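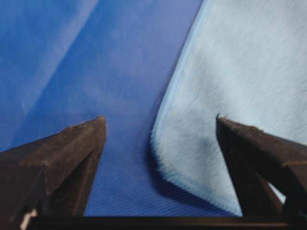
Birkotora cloth set: what went wrong with the gripper

Hi, I'm Jianhua Xue, and I look after this dataset at Workska. It has 1692 episodes of an arm picking up and folding fuzzy cloths, filmed from the wrist. Please read this part before you train on anything!

Back in January the gripper started closing on its own while the arm was still coming down. It would pinch the blue surface under the cloth, drag the whole lot sideways, and keep squeezing until the motor driver cut out. I hit the stop button more than once (and yes, I got a finger bruised, my own fault for reaching in).

I blamed the policy for days. Then I swapped the cable at the wrist and the early closing went away. The old one had a cracked plug, so the position reading jumped whenever the wrist turned far enough.

What this means for you:

- 30 episodes have the fault flag set. I left them in, since some of you at Meng asked for failures.
- 8 more look fine on video but the finger position log is junk. They're listed in bad_log.txt.
- Everything else was recorded with the new cable.

If you replay actions on a real arm, set a force limit first. Mine was at 2000 in the Aroler driver's raw units, way too high for cloth, and I still haven't worked out a good number. Keep your hands out while the arm is powered, even when it's sitting still.

Known gap: the wrist view goes soft up close, so cloth edges can be hard to label. Send me fixes if you make any!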